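Toprak Community Help
Waste and Recycling

Soft plastics and mixed packaging: which bin applies in a shared building?
Posted by Barkitz, 22 January 2026

I would be grateful for clarification on the correct disposal of soft plastics in a residential building of 40 units. Our bins were replaced in September and the labels on the new lids do not mention plastic bags, bread bags or the film that covers meat trays. Residents are currently placing these items in the recycling bin, and on two occasions the contractor has left the bin unemptied with a contamination sticker attached.

The building manager has referred us to the council's printed guide, which covers bottles, cans and cardboard only. Could anyone advise whether soft plastics should go in general waste, and whether it is acceptable to tie recyclables inside a bag before placing them in the bin? I would prefer to put a correct notice on the bin room door the first time.

Renanen
Soft plastics should not be placed in the household recycling bin unless your council has expressly stated that it accepts them. Bags and film can wrap around the sorting equipment, and the line must then be stopped while they are removed. In the absence of a collection point in your area, the correct place is general waste.

Recyclables should be placed in the bin unbagged. At many facilities a tied bag is treated as contamination regardless of its contents, as staff are not able to open each one.

For packaging made of more than one material, please separate the parts where this can be done by hand. A cardboard sleeve may be recycled once the plastic window has been taken out. Rigid trays should be emptied and given a quick rinse; labels may remain in place. Our own building asks residents to sort their packaging on the kitchen table before it is carried downstairs, and contamination notices have become less frequent.
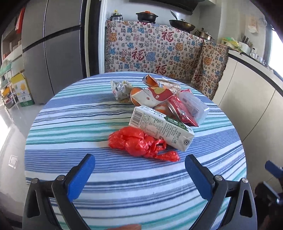 Packaging waste on the table, with a crumpled red plastic bag.

With regard to your notice, I would recommend large type and short wording. "No plastic bags in this bin" is sufficient. The council's own wording may be added underneath if residents ask for it.

Stalinano
I put everything in general waste if in doubt. Not ideal, but our bin gets emptied.

Toprak518
Further to the reply from Renanen, please check the date on the printed guide. Ours was 12 months out of date and the website had already been amended. You may also ask the council's waste services team for bin stickers, which were supplied to our building at no charge. Allow a fortnight for delivery.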